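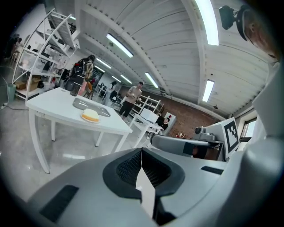
From: Wiroj Ruangrit
To: clultthorpe-grippers
Subject: Re: finger width drifting again after pad swap

On Sunday the Mahawong bench wrote:

> We swapped the rubber pads on the two-finger handheld, ran the Tudum
> auto-cal afterward, and got a green check. Next session the reported
> finger width was off by 4 mm at full close. We ran the auto-cal again,
> green check again, and this time it looked fine. Our feeling is that
> the first run just didn't take, and that the fix is to run it twice
> after any work on the fingers. Could that go on the maintenance page?
> Also, is anyone still doing the shim check by hand? It eats half the
> morning and we'd like to drop it.

Please don't put "run it twice" on the maintenance page yet.

The green check tells you the software found both marker cubes and fit a line to whatever it saw. It doesn't know where the fingertips are. If a cube got bumped while you had the pads off, the fit can be perfectly happy and the width still wrong, because the cube has moved and the finger hasn't. Your second run may have come out right for some other reason. One good result after one bad one doesn't convince me of anything, and I'd want to see the log from both before I believed the first run "didn't take." What would that even mean? Either it wrote an offset or it didn't. The file has a time on it. Please look.

I also don't buy that pads and calibration are separate jobs. The pads on these fingers sit on the inner faces, so a pad that isn't fully seated makes full close a different place. You can zero the thing beautifully against a pad that's riding up at one end, then it settles during the session and your zero is garbage. I've had exactly that happen, and I blamed Tudum for a week. (I still blame Tudum for plenty of other things.)

So yes, I do the shim check by hand and I plan to keep doing it. What I do after a pad swap:

Power off, pads on, press from the middle out to the tip. Then squeeze the handle to full close and let go 4 times before measuring anything.

Push each cube with a fingertip. If it moves at all, stop and fix the mount. Don't calibrate around it.

Wipe the printed faces with a dry cloth. Skip the alcohol, which took the black off one of ours.

Run the auto-cal in the light you'll work in. I know the release notes say lighting doesn't matter now. The notes said that last time too.

Close on nothing, then on the thin shim, then on the thick one. Write down all three widths. If the steps between them are wrong, the scale is off and a new zero won't save you.

Only then do a pick on something soft. I like bread for this. It gives under the fingers and shows a dent right away, and a foam block will forgive nearly anything. Plate on the tray, slice on the plate, come in with the fingers a little open and watch the reported width while you close.

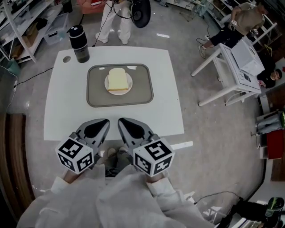
Fingers slightly open ahead of the slice, with a marker cube at the base of each one.

Keep both cubes turned so the camera gets a fair look at them on the approach. If one drops out, the width trace will either freeze or jump, depending on which version you have, and both can pass for a clean grasp in the summary plot. Look at the raw trace. It's in the session folder, and yes, it's ugly.

As for the shims taking half the morning, mine takes nowhere near that. If yours does, I suspect you're hunting for the shims. Tape them inside the case lid.

Someone also wrote to me off list to say the Trukis mount makes all of this unnecessary — you clip it on and never touch the cubes again. Maybe. I've seen the sales sheet and I haven't seen a width log from one after a month of real use. If you've got one, post it, with the pad swaps marked.

What I'd like from Mahawong before we change the page: both offset files, the widths with and without shims, and whether the cube screws were touched. My own log is at 595 closes since the last pad swap, with 68 of those on food, and I haven't needed to redo the zero. That's one unit with one person handling it, so don't hang too much on it either.

Wiroj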